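Two arms, one table, one subscription
2023-08-07

Nirkham sells one thing, more or less. A bench kit called Miker: two white arms, brackets to clamp them to whatever table you've got, and a software plan that bills monthly. I talked to the product lead by phone. She had a call right after so we went fast.

First question, the price. 989 a month on the two-year plan, 1,747 if you go month to month. Why the gap? "Because we have to ship the thing," she said. "If it comes back after five weeks we've lost money on the freight alone."

She wouldn't say how many are out there. Small labs mostly, a couple of colleges. One packaging outfit, Berchtold, that wanted to try things before buying a real line.

Setup. The brochure says an afternoon. "An afternoon if your table is flat and your network guy is in the building. I'd tell people a day. We've asked for the brochure to be changed." The brackets fit most boards, she said, but thin tops flex and then the arms drift out of agreement with each other. Customers call about that more then anything else.

And the cables? I'd heard complaints. "Yes. Fair. There's a lot of black cable and we don't give you anything to tidy it with." A tray is coming in October – she said that twice, so I'm holding her to it.

The software is called Drivedar and it's the part she likes talking about. You demonstrate a task, you save it, you run it again. Starter tasks are all blocks and plates. I said that sounded a bit like kindergarten. She laughed. "It is. But if it can't put a cube on a plate forty times in a row you don't want it near your product."

What it's bad at: clear plastic, anything floppy. Heavy stuff is out. She didn't dodge any of that, which I appreciated.

Support is email only on the monthly plan, phone on the longer one. Replies inside a working day "usually". Spare fingers for the grippers cost extra and wear out, so budget for them. I asked who should not buy it. "Anybody who needs it earning money by next month. It's a learning bench – you learn what your job looks like to a robot, and then you go buy somthing bigger."

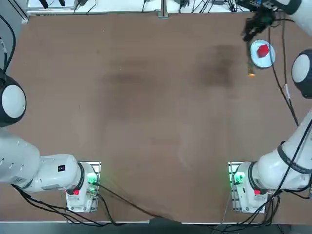
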